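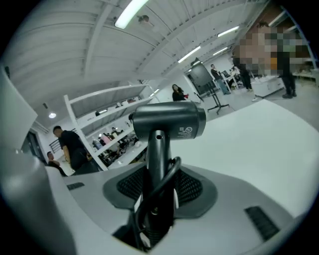 **Repair evening in June: what to bring, what to leave at home**

Our next repair evening is in June, in the same hall in Tuston as the last time. Many new members have asked how it works, so I write it down once, and then I can send everybody to this page.

The evening is for small things from the house. You bring a thing which does not work, you sit down at a table with one of us, and we open it together. We do not take it away and give it back repaired. You hold the screwdriver also. Some people are disappointed by this at first, but most of them come again with a second thing.

In the winter we had many kettles and almost no lamps. Now it is the opposite, and I do not know why. Lamps are a good first repair, because in most of them there is only a plug, a switch, a cable and a socket. If the lamp was from your grandmother and has a cloth cable, please bring it anyway. We have new cloth cable in brown and in dark red. The gold one is finished and Enache, the shop where we buy it, does not get more before autumn.

Please look at this before you come:

- Clean the thing. A toaster full of crumbs takes half of your time only for the cleaning, and the table needs a wash after it.
- Bring all the parts, also the ones which broke off. Put the small screws in an envelope and write on it where they came from.
- Bring the charger or the cable if the thing has one. We have a box of old chargers, but the right one is never in it.
- If you know the model number, send it to us before. It is usually on a sticker on the bottom or the back, and a photo of the sticker is enough.
- No microwaves, and no televisions with the old heavy screen. They can hold a dangerous charge also when they are unplugged, and we do not have the right tools for them.

Each visit is 30 minutes. When nobody is waiting you can stay longer, but in June we expect that somebody will be waiting. If the repair is not finished, you can sign up again for the next evening, and we write a small paper for you with what we found and what part is missing. Keep this paper with the thing. Last time two people lost it and we had to start from the beginning.

We will have 4 tables. Two are for electric things, one is for sewing, and one is for wood and glue. The sewing table is new. It was asked for so often that we borrowed a machine from the Onisley library, where you can take one home for a month like a book. I did not know this before. They have also a carpet cleaner and a very long ladder.

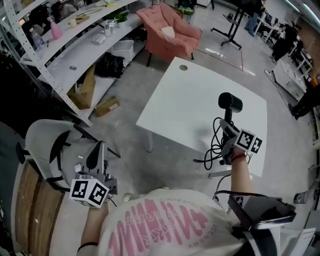
## The cost

The evening is free. You pay only for the parts, and we show you the price before we use them. A fuse or a plug costs less than a coffee. A battery for a cordless phone is a little more. We have also a jar by the door, and from this jar we pay the hall and the tea.

The big news is that we have received 3,000 from the Skukden fund for local projects. We asked for less, so we were surprised. The money must be used before the end of the year, and we must keep each receipt. First we will buy a proper soldering station, as the one we have is slow to get warm and the tip is very worn. Then a good lamp with a magnifying glass for each table. My own wish is a set of drawers with labels — now the screws live in jam jars and every evening we look for the right one.

If you have an idea for the rest, write to us. We had already the idea of a bigger sign for the street, and the idea of better cookies. Both are on the list.

I want to say something also about the waiting. Around half of the people who come stay for the whole evening, even when their own repair is finished. They sit and talk, and they look at what the others have brought. 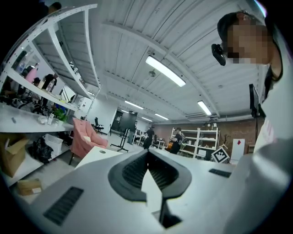 For me this is the nicest part, and I hope we do not lose it when we get bigger. So there will be more chairs along the wall, and the tea will be moved to the other side, away from the door, where it was always too crowded.

To sign up, answer to this newsletter with your name, what you will bring, and what is wrong with it. "It makes a noise" is enough. You can also come without signing up, but then you wait until a place is free.

The sewing table has still places. The wood and glue table too, but please remember that glue needs the night to dry, so a chair must stay in the hall until the next morning and you must come back for it.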